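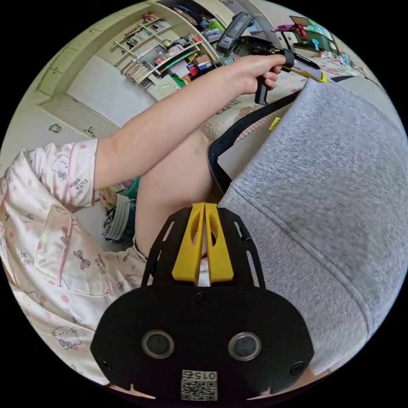
Do you start folding a sweatshirt with the front facing up or facing down?

Face down if you want the lettering to show on top of the pile at the end, face up if you don't mind a plain back on the shelf.

21 December 2021. Folding notes, page 17 of the green book.

So that's the question Bence asked me three times this week and I gave him three different answers, which is why I'm writing it down at last. I've been doing mine face up, out of habit more than anything. It's easier to keep the body square when the big letters are there to line up against, and I can see straight away if the chest has gone skewed. But then you finish with the back outwards and have to flip the whole parcel to find out whose college it is. Wahyudi does all his face down and says I'm daft. He may be right, though his hoods look dreadful!

The grey heathered one was the test piece again. It's a pig of a thing, lovely to wear but thick, and the ribbing at the hem pulls everything inwards so the bottom edge never lies as wide as the middle. What I do now is smooth from the centre out to the side seams, flat palms, then do the hem last by pinching both bottom corners and giving a small tug sideways. If you do the hem first it just creeps back while you're busy with the shoulders.

Sleeves next. I bring the first one over the body on a slant, cuff heading down towards the opposite hip, then straighten it by turning it back on itself at the elbow. The slant on its own leaves a lump right in the middle where the cuff ends up (worse on ribbed cuffs). Second sleeve the same way from the other side, and try to get the two cuffs side by side, not one on top of the other. I still get this wrong about half the time when I'm chatting.

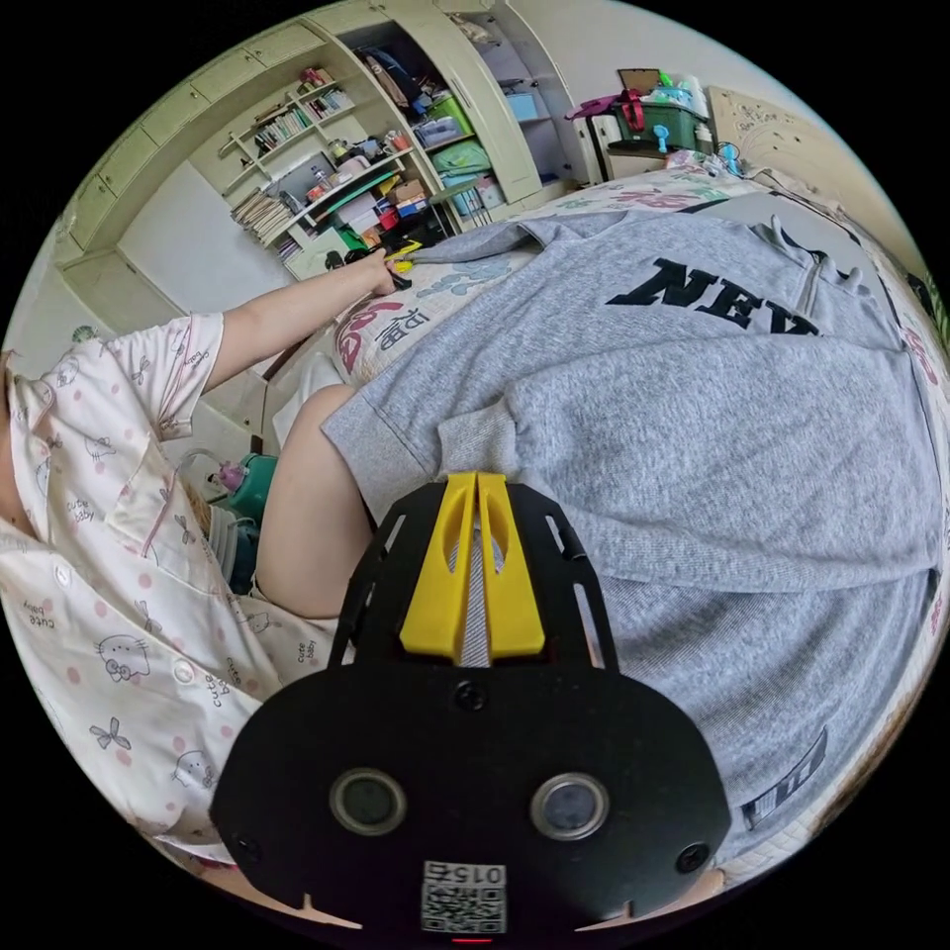
The bed versus table argument carries on. Working on a quilted sheet is kinder on the knees and there's loads of room, but the surface gives. You press on one shoulder and the other one lifts a bit, and the quilting grabs at the fabric so the back layer stays put while the front one slides. You end up with a tuck underneath that you don't find until the last fold. The table at Rindlow has none of that, only it's too narrow for the arms, so the sleeves dangle off and drag. Neither is perfect. For thick knits I'd take the bed and put a firm sheet of card under the body, then slide it out before the final fold. Tried that with the spare board from the Cadine shirts, 259 mm wide, and it came out a nice size for a shelf -- a bit skinny for a drawer.

Hoods. I've changed my mind since September. Back then I was tucking the hood down inside the neck, and it made a hard bump that tipped the whole stack. Now I lay it flat across the upper back, or if it's face up I fold it down over the chest and let it be part of the first layer. If it's got a cord, pull the ends level first and lay them inside.

Then thirds or halves? Thirds for anything going upright in a drawer, halves for a stack on a shelf. I wouldn't pile more than 6 of the heavy ones or the bottom one gets a crease across the letters that takes ages to drop out. Thick printed lettering doesn't like being folded through at all, so I shift the fold up or down a couple of fingers to miss it. Worth looking before you commit.

Things still to try:
Hem-first with the card already in place
Rolling instead of thirds (Wahyudi's idea, I'm not keen)
The Erkari storage boxes, if the lids turn up

Bence, if you're reading this, please put the card back behind the door when you've finished with it. And the answer is face down. I'm going to switch over in the new year and grumble about it.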